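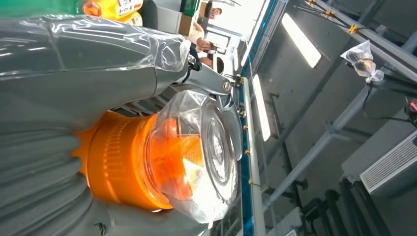

都二月了还在后场倒脚,再倒下去就倒到下一级联赛去了,群里有人一大早就这么写,后面跟了一长串大拇指。我刷牙的时候看见的,牙膏沫子差点滴到手机上。想回一句,打了半天又删了,因为我也不知道该站哪边。这种事我站哪边都能跟人吵起来,昨晚在大巴上已经吵过一轮,嗓子到现在还是哑的。

2/17/25,阴,风很大,早上窗户一直在响。

还是从头写吧,不然过两个月再翻,我自己都看不懂在气什么。

昨天客场打Plonden,一比二输了。输球本身不稀奇,Hasstead这个赛季客场赢的次数我闭着眼都背得出来,就两次,一次是开季不久在大雨里偷来的,一次是对面少打一个人还差点让人扳平。稀奇的是输的方式。我们先进的球!第二十分钟不到就进了,左边卫一路带到底线倒三角回来,小前锋用小腿骨蹭进去的,丑得要命,可是那一下看台上所有人都抱在一起,我前面那位老先生的保温杯盖子飞出去,到散场都没找着。

然后就开始倒脚。

新教练九月来的,来的时候大家都挺高兴,说终于来了个有想法的。想法就是门将不许开大脚,球必须从脚下出,两个中卫拉到禁区两边,后腰回来接,接了再转身,转不了身就还给门将,门将再给另外一个中卫。练得熟的时候是真好看,十月份主场有过一场,一口气传到对方禁区里面,对面一下都没碰到球,最后推空门。那个球我手机里还存着,心情不好就看一遍。可是昨天那块场地!昨天那块场地跟刚犁过似的,球门前面那一片根本看不见草,球滚着滚着自己会跳一下。在这种地方还要门将短传给背对着人的后腰,我坐在看台上脚趾头都抠紧了。

下半场刚开始没多久就出事了。门将给后腰,后腰停球,球在泥上蹦起来磕到膝盖,对面九号就等着这个呢,一捅,单刀,一比一。后腰跪在那儿不起来,中卫去拉他。我旁边的人把围巾摘下来蒙在脸上。

第二个球更气人,角球。角球防守的事我单独说,因为我憋了一个赛季了。

我们防角球用的是区域,一人站一块地方,谁的地方谁负责。道理我懂,书上也是这么讲的,电视里那些大俱乐部也有这么踢的。但是人家站在那块地方的人一米九几,起跳还快,我们近门柱那儿站的是右边锋,全队最矮的一个,对面角球一开就是往他头上招呼。开季到现在,从近门柱那个位置丢的球,我敢说比运动战丢的还多(没有真去算,算了伤心)。昨天又是那儿。七十几分钟,平快球开到近点,他们的中卫从后面跑进来,我们那位小个子连跳都没来得及跳,人被挤到门柱上,球从他肩膀边上过去的。

他还撞得挺疼,坐地上缓了好一会儿。我心软,又气又心疼。他这个赛季跑得比谁都多,根本就不该让他干这个活儿。

补时五分钟,我们终于开大脚了。你看,最后还是得开大脚。中卫也压上去当前锋,乱成一锅粥,有一下球都到门线跟前了,让人家后卫躺着用屁股挡出来。全看台的人都喊手球,我也喊了,喊得最大声,其实我那个角度什么也看不见。今天早上有人把录像发出来,确实是屁股,唉。

回程大巴上的气氛可以想象。来回151英里,去的时候唱了一路,回来的时候头半个小时就听见暖气呼呼响。后来是后排先吵起来的,说教练固执,说这个级别的球员就不该这么踢,给他换什么人来都一样。前排有人回头说,那你想怎么踢,像前年那样闷头往前砸,砸了一年,场均进球不到一个,看得人睡着?然后就炸了。

我本来不想参与的,我坐中间,还抱着一袋没吃完的薯片。但是有人说“反正女球迷就喜欢看传得漂亮的”,我一下就转过去了。什么叫女球迷就喜欢。我从搬来第一年就站在那个北看台漏雨的角上,看的全是长传砸头,我说过一句不好看吗?那人后来道歉了,给了我一颗薄荷糖。薄荷糖过期了。

不过后面吵着吵着倒是吵出一点东西来,我想记一下,免得忘。

我现在的想法是这样,可能明天又变。从后场组织这件事我不反对,我反对的是没有第二套。风大、场地烂、对面三个人顶上来压的时候,门将抬头看见前面空着半个场,为什么不能往那儿开?十月那场好看的球,是主场,草是刚养好的,对面也不怎么逼抢。条件不一样嘛。我们家做饭还讲究锅热没热再下油呢。教练赛后采访说“过程是对的,要相信过程”,这话他说了一个冬天了。一月份连输的时候也是这句。我都能替他把后半句接上。

可是反过来讲,去年这个时候我们是什么样子,我也没忘。去年春天有一场主场,官方报的入场人数是992,我站在那儿觉得连这个数都报多了,冷冷清清,守门员喊一声“出来”有回音。那时候踢得就是最实用的,领先就收,落后就砸,一分一分地磨,最后一轮才保下来。保级那天我哭了,但是那个赛季具体踢过什么球,我一个都想不起来。今年呢,上一个主场报了1,370,还是在排名倒数第四的情况下!有人带着小孩来,小孩在过道里学门将踩球。所以你说这个教练一点用都没有,我也说不出口。

大巴上有人讲了一句话我觉得挺对的,他说如果昨天那个球没磕膝盖,今天大家就都在夸勇气。是啊,就差那么一蹦。看球就是这么没道理。

回到Hasstead已经快十点,下车腿都是麻的。雨倒停了。从停车场走回家要沿着Su河走一段,平时那一段我最喜欢,昨天黑咕隆咚的,水涨得很高,听得见。我在桥上给姐姐发消息说输了,她回了一个“哦”。她在国内是早上,刚起床。过了一会儿又来一条,问我吃饭了没有。没吃,就吃了薯片和过期薄荷糖。回来煮了一碗面,加了两个蛋,吃的时候把集锦又看了一遍,看到丢第一个球那儿就快进。

睡得不好,梦见我自己当后腰。

今天本来要早起的,结果赖到八点多。上班路上还在听本地那个球迷播客,他们录得真快,凌晨就放出来了,两个主持人声音也都是哑的。前半段骂裁判,没什么意思,昨天的裁判我觉得还行,除了有一次他自己挡了我们的传球路线,按规则坠球,结果坠球坠给了对面,看台上没几个人弄得清为什么。我查了,球碰到裁判以后如果球权变了,是要坠球的,坠给最后碰球的那一队。这样算应该是给我们吧?我中午又看了一遍录像,好像碰裁判之前对面后卫先蹭了一下。那就没错。行吧。

后半段才讲到正题,就是俱乐部昨天深夜发的那份声明。我是今天早上才看到的,大约900个字,我读了两遍,第二遍是在公司厕所里读的。意思翻译过来就是:一,董事会支持教练到赛季末;二,转会窗口已经关了,租借还有余地,在谈;三,下个赛季的季票价格推迟公布。中间夹着好多“诚恳”“共同的旅程”什么的。我最烦“旅程”这个词,客场大巴才叫旅程。

支持到赛季末这种话,看球的都知道该怎么听。有时候发完声明十天人就没了。但我觉得这次可能是真的,俱乐部也没钱换,换一个要赔一笔,再请一个又要一笔。去年卖掉那个中锋的钱,据说补了西看台的屋顶。屋顶是补好了,站底下不淋雨了,就是前面没人进球。要我选的话……不好选。我在漏雨那边站过三个冬天,淋雨看赢球和干爽看输球,换了你怎么选?

租借我倒是有点期待。群里都在传一个高中锋,现在在Trolance坐板凳,去年在我们这个级别进过不少头球。Trolance高我们一级,今年他们前锋太多,他大概从圣诞以后就没怎么上过。要真能租来,角球防守也多一个高个子啊!近门柱终于可以换人了!我中午吃三明治的时候越想越高兴,已经在脑子里把后面的赛程都踢了一遍,踢到四月份我们排第十一。后来下午有人说,他跟Trolance续约了,不放。又有人说没有续。群里消息就是这样,早上是真的,下午是假的,晚上又有人说他在服务区看见那个球员在买咖啡,往南开。往南开能说明什么,往南的地方多了。

说到四月的赛程,我把日程贴在冰箱上了,用磁铁压着。剩下的几个主场都还可以,排名比我们低的两支都要到我们这儿来,这是好事。难的是三月有一个礼拜要踢三场,其中一场是补一月因为冻场推迟的那个。我们板凳就那么几个人,后腰昨天还不知道有没有伤着,膝盖磕了一下,后来跑起来是有点别扭。右边锋肩膀也撞了。队医今天没消息。

我最担心的还是那个后腰。他才十九岁还是二十岁,青训上来的,本地孩子,昨天散场的时候大家都去谢场,他走在最后,低着头,手举了一下就放下了。看台上有人给他鼓掌,我也鼓了,也有人不鼓,站着不动。有一个男的喊了很难听的话,我不写了。边上的人让他闭嘴,差点推起来。输球我可以接受,这种我不行。你骂教练、骂董事会、骂裁判,随便,人家领工资的,年纪也大了。骂一个磕了膝盖的小孩干什么。

晚上教练要是聪明,下一场就还让他首发。要是不聪明,就把他按在板凳上按三个礼拜,那孩子以后接球永远先往回看。我说得好像我很懂似的,我小时候在学校踢过两年,踢右后卫,最大的成就是把球踢到食堂屋顶上。但是那种感觉我记得的,失误了以后全班看你的那种感觉,后来一节体育课我都不敢要球。

下班回来买了菜,土豆、葱、一块牛腩,打算炖一锅吃到后天。炖的时候又把昨天比赛上半场完整看了一遍,有人传了全场录像,一个固定机位,从看台顶上拍的,没有解说,就听见风。奇怪,上半场我们踢得真不差。现场看的时候一直提心吊胆,觉得随时要丢球,录像上看明明是我们在控制。有好几次从右路出来出得很舒服,中卫直接一脚找到边锋,一拿球前面就是空的。门将有两次也是打了长一点的,落点还不错。所以他们不是不会。那下半场为什么就又缩回禁区里面去倒?是中场休息说了什么,还是领先了就害怕?领先的球队都会害怕。我看球这么多年,最怕的比分就是一比零领先。二比零也怕。三比零稍微好一点。

Plonden下半场换了个阵型,这个我现场没看出来,录像上清清楚楚,两个边前卫收进来,专门掐着后腰等。我们一点都没变。要批评教练就该批评这个,光骂“不该在后面传”太笼统了。我把这个写在群里,写了好长一段,发出去十分钟没有人理,大家在讨论客场那个肉饼有没有涨价。

涨了,顺便说一句。而且中间是凉的。Plonden那个主场什么都不行,厕所排队排到大门口,客队看台的台阶高一级矮一级,我下来的时候扭了一下脚。但是茶很好,很浓,大纸杯,冒尖的。卖茶的阿姨看我围巾说,祝你们好运啊,不过今天不行。嘴真准。

后来还是有人回我了,说看出来了,说两边收进来以后我们的边后卫应该是空的,为什么不给。对!就是为什么不给。我们俩私聊了半个多小时,牛腩差点糊底,锅边上已经有焦味了,赶紧加水。他说他觉得是右后卫不敢往上站,怕身后。我说那也得有人喊他。我们队场上没有人喊,这是真的。以前的队长爱喊,声音大得看台上都听得清他在骂谁,夏天退役了,现在在一所中学教体育。新队长人很好,很斯文,进球了都跟人握手。昨天丢第一个球以后,我就等着有谁出来拍拍手,把大家叫过来说两句,结果每个人各走各的回到自己半场。这个在录像上看更明显,我看得有点难受。

战术可以练,喊人这个怎么练啊。

又想起来一件事。昨天去的时候,大巴上有一对父子,第一次跟客场,小男孩大概七八岁,戴一顶大得遮眼睛的帽子,一路问他爸爸我们会赢吗,我们会赢吗。他爸爸说会的,会踢得很好看。进球的时候小孩被举起来,帽子掉到下一排去了。回来的时候他睡着了,吵架那会儿也没醒,嘴张着。下车他爸爸背着他走的。我希望他没有太失望。不过我第一次看Hasstead也是输,零比四,冷得要死,我第二个礼拜就又去了。所以大概没救的人一次就看得出来。

朋友都不理解我为什么不挑个强一点的队。住得近嘛,走路二十分钟。刚搬来那会儿谁也不认识,下午没事干,听见那边有喊声就走过去了,票很便宜,下半场过半门口的人还说不用买了,进去吧。就这么进去了。后来有人教我唱那几首歌,有一首的第二段到现在我还在含糊地哼,词太快了,问过好几个人,每个人唱的都不一样。我怀疑根本就没有定下来的词。

季票的事也得想想。推迟公布,我看八成是要涨。屋顶修了,总要有人出钱。今年那张我是分期付的,明年要是涨得多,我可能就买单场,可是买单场算下来更贵,除非少去几场,而我又不可能少去。算了,到时候再说。可以把健身房退了,反正一个月也去不了两趟,球赛日走来走去也算运动吧?喊也耗热量。

下一场主场,对手排名就在我们上面一位,赢了就换过来。天气预报说那天还是有风,我现在看天气预报先看风速,都成习惯了。要是风大,拜托门将上半场顺风的时候开几个大的,就几个,我保证不在看台上说“早该这样”。我忍得住。

教练今天下午还有一个视频采访,五分钟,我刚刚边洗碗边看的。他脸色很差,胡子也没刮,看上去也没睡。记者问他会不会调整打法,他先说了一遍过程,然后停了一下,说“场地的问题我们应该处理得更好,这是我的责任,和那个孩子没有关系”。就这一句,我的气消了一大半。真没出息。群里也有人说,嗯,这话还行。早上写倒脚倒到下一级联赛的那位也给点了个赞,然后补了一句,但是角球呢?

对啊,角球呢!采访里一个字都没提角球。记者也不问。我真想写信去俱乐部。上次写信是为了看台后面那个灯不亮,回信客客气气,灯修了四个月。角球要是也修四个月就到夏天了。

也不一定要改成盯人,就把近门柱那个位置换一下,左中卫站过去,小个子放到禁区弧那儿等第二点,他快,抢到了还能直接反击。多简单。我在信封背面画了个图,画了圈和箭头,画完觉得特别有道理,拍给那个私聊的球友看,他说那中间那块谁来顶?我看了看,中间果然空了一大块。又画了一张,把后腰往回拉,他说那后腰才一米七五。……行,我知道了,人就这么些个儿,怎么摆都是短一块。还是得去租那个高中锋。Trolance你们放人吧,他坐着也是坐着。

脚踝这会儿有点肿,就是下台阶扭的那下,白天没感觉,晚上倒明显了。拿冻豌豆敷着,一边敷一边写。豌豆已经化了一半,滴得裤子上都是。明天还要早起,早会我要讲,讲稿还一个字没有。

牛腩咸了,可能是加水以后又放了一次盐,放之前没尝。明天再添两个土豆看看。

围巾洗了,挂在浴室。昨天沾的不知道是肉汁还是泥,搓了半天还有一块印子在“H”那个字母边上。不能用热水,上一条就是用热水洗缩了,现在只能围一圈,打不了结。照我们那儿的迷信,输了球的围巾一定要洗,赢了才不能洗。所以今年我这条特别干净。

刚要关灯又看了一眼群,说后腰的膝盖没事,明天正常训练。谁说的不知道,说是听他表哥讲的。我就当是真的吧。

睡了。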